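Morlow Swaps Its Parking Meters for an App, Then for a Basket

10/22/18

MORLOW – The town's experiment with paperless parking ended Monday's way, as most things in Morlow end, with somebody from Town Hall walking down Bikham Street carrying a roll of tape.

The 300 downtown spaces went over to the Irari parking app in May. The old coin meters were bagged, then unbagged when the bags blew into the creek, then removed. Drivers were told they would never again have to hunt for change. They hunted for a signal instead, mostly by standing on the bench outside the pharmacy, where reception is said to be best if you face the bank.

The app asked for a license plate, an email address, a password with a symbol in it and the name of a first pet. One driver reported paying for 360 hours when she had wanted three. Another got a ticket while she was still choosing a password. "I was on my fourth try," said Stella Bakilana, who runs the shoe repair shop on the corner of Bikham and Khalaf. "The officer was very nice. He let me use his pen to write down the new one, and then he gave me the ticket."

Town parking manager Tarmo Lill told the council last week that the system had performed within expectations. Asked by Councilwoman Zarmeena Soomro what the expectations had been, he said he would need to look at the contract. The contract was in his car. His car was parked downtown, and by the time he got back with the paperwork the council had moved on to leaf pickup.

They returned to it after leaf pickup, which took an hour and a half and settled nothing about leaves. Lill's figures showed that the town had collected less from the app over the summer than it used to collect from the meters, before the fee for the app. After the fee, he said, the picture was "more complicated." Soomro asked whether complicated meant the town owed money. Lill said it was a fair reading.

The council voted 4 to 3 to end the Irari contract and go back to coins. That leaves the question of the meters, which were sold for scrap in the spring. Replacements have been ordered and are due in seven months. Until then, downtown parking will run on what the resolution calls an "attended voluntary payment model." Drivers will put their money in a basket at the information desk in the Khalaf Street garage and tell the attendant which space they are in.
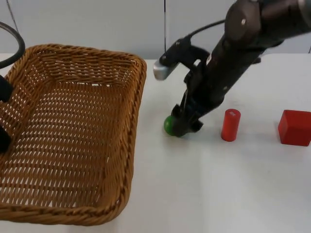
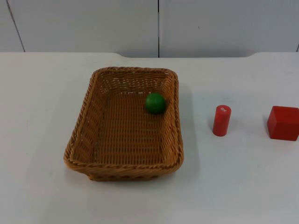 Payment starts with the first car in on the first of next month, and the rate stays at a dollar an hour. Public works director Ionuț Ene, who was handed the job of finding a suitable container, said he had looked into a locking steel box and been quoted a price that made him sit down. The council had in mind something more like a woven basket, with a twisted rim all the way around and small gaps in the weave. Ene has asked for it in writing that the gaps are smaller than a dime. He would also like a lid, but the lid would have to go out to bid.

Change will be made by the attendant, out of the same basket. Bills are welcome. Foreign coins, tokens and buttons are discouraged, though Lill conceded that the old meters took all of them and that one year the buttons were worth more than the parking.

Merchants are split. Bakilana is in favor, having never cared for a system that knew the name of her dog. Algirdas Lapiņa, who owns the hardware store across the street, voted for nobody on the current council and says he feels better about it every week. He has offered to sell the town a coffee can.

The two officers who wrote tickets for the app will now check windshields for a paper slip, which the attendant will fill out by hand. The slips are printed in yellow because there was yellow paper. Tickets issued through the app remain payable, and may be paid only through the app, which shuts down at the end of the month. Drivers who miss the deadline can appeal in person at Town Hall, where visitor parking is limited to 15 minutes and the wait at the counter is posted as 20.

Soomro said the council would review the basket in the spring. Leaf pickup has been carried over to the next meeting.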